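On the Keeping of Household Cloths
Annatjie Nkuna
August 31, 2021
Reading time: 2 minutes

Following the entry in June concerning the linen closet, several readers in Nemville wrote to request a similar account of cleaning cloths. The subject was deferred until the summer laundry had been completed. It is addressed below.

For many years the cloths in this household were kept in a single drawer beneath the sink. The drawer held whatever was placed in it. Cloths used on the stove were returned to the same pile as cloths used on the mirrors, and a guest who asked for something to dry a glass was once handed a rag that had last been used on a bicycle chain. The drawer measured 46 centimeters across and could not be closed without pressure from the knee.

The present arrangement was adopted after a visit to my cousin in Kumance, where cloths are assigned by color. Yellow is used for dusting and for dry surfaces in general. Green is reserved for the kitchen. Orange is used in the bathroom and nowhere else. The assignment itself is of little importance, provided that all members of the household are informed of it and that it is not altered halfway through the year. My own attempt to introduce a fourth color was withdrawn within the week.

Microfiber should be washed separately from cotton and without fabric softener. I wash at a moderate temperature for 30 minutes and dry on a line. Lint from a bath towel, once it has entered a microfiber cloth, is very difficult to remove. Knitted cloths are more forgiving, although they stretch if hung by one corner and should be dried flat where space permits.

Sorting is best carried out on a large clear table, with the containers set out before the laundry is brought over. An open wire basket is suitable for cloths that may still hold a little moisture. A plastic bin with a handle is preferable for those that must be carried to another floor.

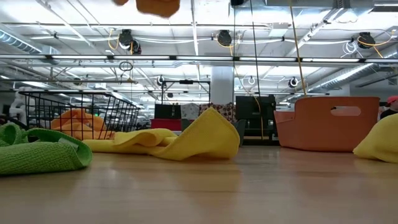
Folding remains a matter of some disagreement. The instructions issued with the Albers shelving recommend thirds, and I followed them for a season. I have since returned to folding in half twice, as the resulting square is easier to take from a basket with one hand. Cloths intended for the garage are not folded.

Readers have also asked when a cloth should be discarded. I retire mine when the edge begins to separate. The Drarkuvel method of cutting old cloths into strips for shoe polish will be considered in a later entry.

46 shares | 4 comments

Contact | Copyright 2021 Annatjie Nkuna | Back to top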